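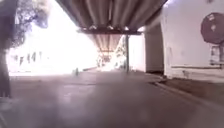

Bradon Outdoor Spaces Team | Set-Up Guide, Section 4

4. Setting up under cover

Thank you for taking on a set-up day with us! Please read this section through once before you unload anything, even if you've done it before (we have moved a few steps around). Allow 60 minutes for the whole job, and a little more if it's your first time.

The covered area under the elevated concrete structure is the best spot for tables. There is plenty of paved ground beneath the girders, and the shade is kind to people and to anything that melts.

1. Walk the pavement first and pick up whatever might trip someone.
2. Set your Loltum tables well inside the shade line, 6 feet apart. Remember that the line moves, so look again at noon.
3. Keep tables clear of the poles and pillars.
4. Face your sign toward the open side, where most visitors come in.

Note: Coming in from full sun, your eyes need a moment to settle. Stop at the edge of the shade before you carry anything heavy across.

4.1 The canopy walkway

Once the tables are up, go on to the walkway beside the white building. We like to use it for the waiting line, and it's a pleasant place to stand on a Saturday morning.
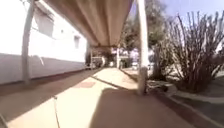 Figure 4. Canopy walkway, with the white wall on the left.

5. Run the line along the wall side and leave the other side free for strollers and carts.
6. Look up at the canopy before you let anyone in. If the fabric is sagging or flapping, call the Disten desk and wait.

Caution: Do not tie banners, ropes or bags to the canopy poles, however handy they look.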